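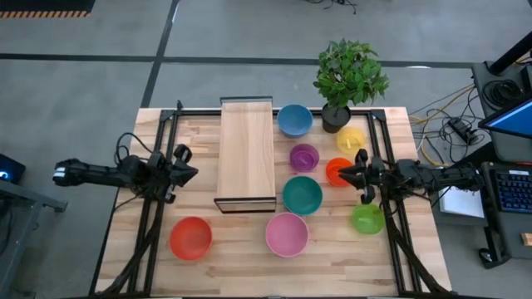 Skatema
Lab manager, thread starter

Okay, I need people who have spent somebody else's money on this stuff before. We have one two-arm table going at Trernum and the plan is to put in a second one this fall. The job is sorting bowls by color for now, with kitchen things later on. Two black arms, one reaching in from each side, black metal rail around a butcher-block top, and a cart off to the right for the monitor and keyboard.

I have 3000 dollars for everything except the arms, which come out of a different pot. My list so far adds up to 2762. That covers the table and rail frame, two spare sets of gripper fingers, a cart, a computer, a monitor, power strips and cables. The bowls are pocket change so I left them off.

My question is whether I'm being dumb about the top. I love the butcher block, but it's one of the bigger lines on the list and I could get a plain white shelf board for a lot less. Has anybody run both?

gravelbird
Member

Keep the wood! We went cheap on our second table and the board sagged in the middle by July. You don't notice until a bowl that should be at one height is a little lower than the arm expects and the fingers come down on nothing. We ended up buying the thick top anyway, so we paid twice.

I'd be more worried about your floor. Is that tangle of black and yellow cables between the table and the cart permanent? Put a cable cover on the list. Ours was 24 dollars and I should have bought it on day one.

torque_and_toast
Member

Going to disagree with gravelbird a bit. A shelf board is fine if you hold it up properly. Two cross braces under it, done. We've had ours going for over a year and it's flat. Shiny white is a pain for the cameras though, so get matte or put a cloth over it.

Where I'd push back on Skatema is the spares. Two sets of fingers is not enough. If you're picking up plastic bowls by the rim all day you'll chew through them, and then you're waiting on Skorkerard to ship, and they are sloooow. Buy four sets and get a cheaper monitor. You don't need a nice screen on a cart you look at sideways.

Skatema
Lab manager, thread starter

Ha, okay, the cables. Yes. I'm adding the cover, that's fair. So 2786 now.

On the fingers – what do you pay? Skorkerard quoted me 80 a set with shipping on top. Four sets instead of two means another 160 and I'm at 2946 before shipping, and that's a bit tight for my taste.

torque_and_toast
Member

80 sounds right. Ask them to put it all in one box, they'll usually do one shipping charge if you nag.

oddsocket
New member

Can I ask a beginner thing? We're pricing our first table and I can't tell if I need two arms. The bowls in your setup are spread pretty much all over, with that pink one low in the middle and the yellow one way over by the plant. Could a single arm get to all of that? Because one arm would save us a fortune.

gravelbird
Member

Depends on the reach, but probably not comfortably on a top that size. You can shrink the table! We started with one arm and a table half as wide, and it was fine for moving bowls. Where it falls down is anything where you hold with one hand and do something with the other. If you know you're going to want that wooden box kind of task (reach in the open end, steady it, pull something out), then save up for two.

torque_and_toast
Member

Or buy one arm now and a frame wide enough for two. Rail is cheap compared to arms and you can bolt the second one on next year. I'd do that before I'd buy a small table you'll outgrow.

gravelbird
Member

That's assuming next year's money shows up. Ours didn't. I'd rather have a small table that works well than half of a big one.

oddsocket
New member

Okay so you two don't agree, but this helps a lot. I think we're going wide frame, one arm. Our boss likes things that look like they have room to grow, lol.

Skatema
Lab manager, thread starter

oddsocket, if you do that, check the height of the rail before you order. Our first frame came in taller than I pictured and I'd already paid for a cart that was too low next to it. I was bending down to the keyboard for weeks. We swapped it and ate the cost, and I'm still a little sore about it (in both senses).

Back to my list. Where I've landed is butcher block stays, cheaper monitor, four sets of fingers, cable cover. I'm also going to get pricing from Javier, which is the little parts shop that does our rail cuts, and see if they'll do the frame pre-drilled. Last time I drilled it myself and two of the holes are still wrong.

One more thing I forgot. Does anyone budget for props? Bowls are nothing, but the kitchen stuff we want next adds up faster than I thought. Is that its own line for you or do you hide it in supplies?

torque_and_toast
Member

Own line. Always. If you hide it in supplies somebody else spends it on tape.

gravelbird
Member

Supplies, and I buy it early in the year before anyone gets to the tape.

And get doubles of the bowl colors you care about. We cracked our only purple one and the store had moved on to a different purple. Same name on the shelf tag, clearly not the same color. Took us a whole afternoon of driving around, and we came back with a whole new set.

Skatema
Lab manager, thread starter

Oh that's a good one, I wouldn't have thought of it. Putting a second set on the order. I'll post the final list once Javier gets back to me with the frame price.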